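Walport: grasp planning for things that won't hold still

Home / Software / Planning / Walport

Licence: per cell, yearly or perpetual
Runs on: Linux, any reasonably modern graphics card
Current release: the January one

Hello! I'm Keerthana, I look after Walport day to day, and I've been told this page should sound less like a data sheet. So I've written it the way I'd explain it if you rang me up (you can still do that, and people do). The proper data sheet is on the downloads tab.

What it does

Walport sits between your camera and your arm. It takes a depth picture of the table, works out which things on it are worth trying to pick, plans a way in for the gripper, and hands the path over to whatever controller you've already got. Then it looks again and does the next one. That's the whole job. It doesn't replace your controller and it doesn't want to run your conveyor.

Most of the people who buy it are picking packaged stuff: food in film, refills in pouches, spare parts in bags. Boxes are easy, and if you only pick boxes I'll cheerfully tell you that you don't need us. Film is where planners start doing silly things, and it's where nearly all of our work has gone since Tharun Bangera wrote the first version.

How it looks at film

Clear film is a pain for depth cameras. Some of it comes back as a hole, some of it comes back as a surface that floats in mid-air, and a bright ceiling makes both worse. Older planners fill in the holes with a guess and then trust the guess completely. Walport keeps a score for every patch of surface that says how much it believes what it's seeing, and the score follows that patch all the way through to the grasp. If the only good-looking grasp on a pack sits on surface we don't believe in, it drops down the list.

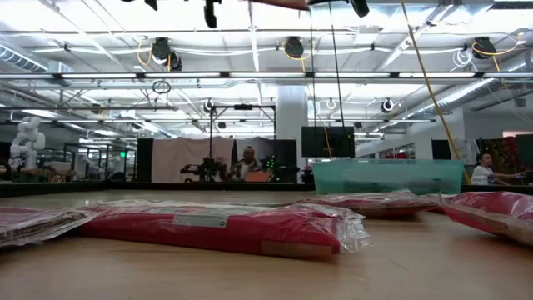 Grasp ranking is the bit I get the most questions about, so I'll go through it slowly. Every candidate gets marked on three things: how sure we are of the surface, how much room the fingers have, and what else is likely to come along for the ride. The last one is the one you'll want to spend time tuning. Take the long crimson pack and its neighbour on the left, where the wrinkled end of one is right up against the other, or maybe lying over it a touch. A gripper going in at that end could pinch both. Walport treats the join as doubtful and looks for something nearer the body of the pack, and the big crinkly clear end on the right gets marked down too, just for being mostly film and air. You can turn that penalty down if your packs are meant to be lifted by the tail (crisps people, hello), it's called loose_end_weight and it goes from 0 to 100. We ship it at 80.

Choosing what goes first

The order you pick in matters more than you'd think! Clear one pack and the one next to it suddenly has a free side. Walport plans 2 picks ahead by default, so it will happily take a slightly worse first grasp if that opens up a much better second one. You can ask for more, but planning slows down and I've rarely seen it pay off on a flat table. In deep bins it's a different story, and Sowmya Shenoy on our support side has a set of bin settings she'll send you if you ask.

You can also give it favourites. If short-dated stock has to leave first, feed in the list and it'll weigh that in with everything else. It won't do something daft just to obey the list unless you tick the box marked strict.

Moving the arm

The path side is called Dijkstra inside the product, because Tharun named the folder that on the first afternoon and by the time anyone thought to change it there were customers with it in their scripts. It hasn't used that algorithm for ages. Sorry to everyone who has written in.

It knows about your table edge, your bins, your mounts and your cables, provided you've told it. Please do tell it about the cables. You draw them in as fat soft tubes and the planner gives them room. Bin walls get the same treatment, and see-through bins should always be drawn in by hand, as cameras can be every bit as confused by tinted plastic as by film.

Joint limits, speed caps and keep-out areas are all set on one screen. If a path can't be found in 40 milliseconds it gives up on that grasp and tries the next one down, and you'll see a little grey mark in the log. A few grey marks are fine. A whole column of them usually means your gripper model is too chunky, so have a look at that before you ring.

Rendow, the replay tool

Comes with every licence, and it's my favourite part. Rendow records what the planner saw, what it considered and what it chose, and lets you scrub back through it at your desk. You click on a pack and it shows you every grasp that lost and why. Change a setting, press replan, and you get the new answer on the old data without going anywhere near the cell. Ívar Hviid, who built it, has added a side-by-side view in the January release, so you can put two sets of weights next to each other and argue about them properly.

Recordings get big. Point it at its own drive.

What you'll need

- A depth camera with a fixed view of the work area
- A gripper model (we have a drawer full of common ones, and Rendow has a simple editor for the rest)
- An arm and controller that accept timed joint paths
- A calibration board, printed flat, and please not taped to cardboard

What it won't do

It doesn't identify products. If you need to know which pack is which, you'll want Pradine alongside it, or your own reader, and there's a plain text hook for passing names in. It doesn't pick from moving belts yet. And it isn't a safety system, so your guarding and your stops stay exactly as they are.

Trying it

Send us a recording from your own camera, with your own packs, as messy as they really are. Aidan Lynch will run it through and send you back a Rendow file with the grasps drawn on, plus his notes (he's blunt, they're useful). No charge for the first one. Please don't tidy the table beforehand!

Upgrading from an older release? Your weights file will carry over, but the cable tubes need redrawing once. The steps are in the release notes under Obstacles.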